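December 21, 2022
By the Tastia bench columnist

I've been looking after one robot cell for long enough now to have a grudge against the word "maintenance." It makes people think of oil and wrenches. On our cell, most of the upkeep is housekeeping, and I think we should admit that and put it on the schedule like everything else!

The job in our cell is drawers. One white arm, one small cabinet, open the top drawer, close it, go again. In August we ran 895 cycles and I went back through every stop on the log. There were 42 of them. Only a couple had anything to do with the arm itself. The rest came down to the cabinet having crept, the gripper pads being grubby, or somebody (fine, me, twice) putting things back a bit off from where they'd been. 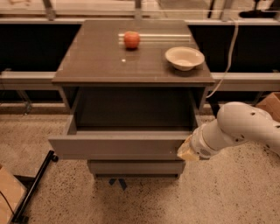 Top drawer all the way out, gripper at the lower right corner of the front.

Look at where the gripper meets that drawer. The front is plain, no handle to grab, so the whole move depends on the corner being where the arm thinks it is. Shift the cabinet a little on the floor and your nice careful program is poking at air. So my first check is always the feet, then the drawer slides, then the pads, and only after that do I let myself open the laptop.

People hate this order. The laptop is more fun, I get it. When we moved over from the old Ovum setup I spent 21 days fiddling with speeds and approach angles before I wiped the pads with a damp cloth, and I still feel a bit sick thinking about it. Now the cloth lives in my pocket.

The other thing I'd argue for is leaving the props alone. The apple and the bowl have their spots on top of the cabinet, and I don't want them tidied away between runs – if the arm has been set up with them there, that's how I want to test it.
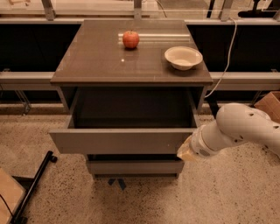

Same cabinet, same apple and bowl, with the end of the gripper just in front of the drawer.

A friend over at Telance tells me I'm making a virtue of fussiness, and that a decent cell should put up with a cabinet that wanders. Maybe so! I'd love that cell. But the one I've got needs its five minutes every morning, and I'd sooner give it those than lose an afternoon hunting a fault in code that was fine all along. The list is taped up by the switch, and the pads get their next wipe at cycle 259.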